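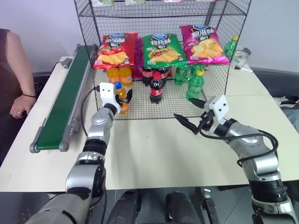 Snacks and drinks on the wire shelves, orange soda at the front corner

Homing pigeon keeps coming back early?

Gijs Schouten

Hi all, I keep 16 white homers in a loft behind my garage and a neighbor has asked me to release a few at her daughter's wedding in June. Most of my birds are steady, but one young hen (band 1151) keeps peeling off from the group and getting home way before the rest. I've only tossed them from Forkon so far. Should I leave her out, or is she just fast? Also, do you feed before a release? My uncle always did and I never asked him why.

Jozef Meijer

She's fast, lucky you! I had a cock like that, band 944, and he never once flew home with the others. I'd still leave her out for the wedding though, people like to see the flock circle together and a bird that shoots off alone spoils it a bit. Feed light that morning – a small handful of grain for the lot – and give them the real meal when they're back in the loft. A hungry bird goes home, a full one sits on the church roof. And please do a toss or two from the actual wedding spot before the day, at the same hour if you can.

Verstraete fan

no food at all for mine, only water. never lost one

Pinance

Check for hawks first. We had a release at Zovar in the spring and had to wait in the parking lot with the baskets closed until one moved on. The bride was very nice about it.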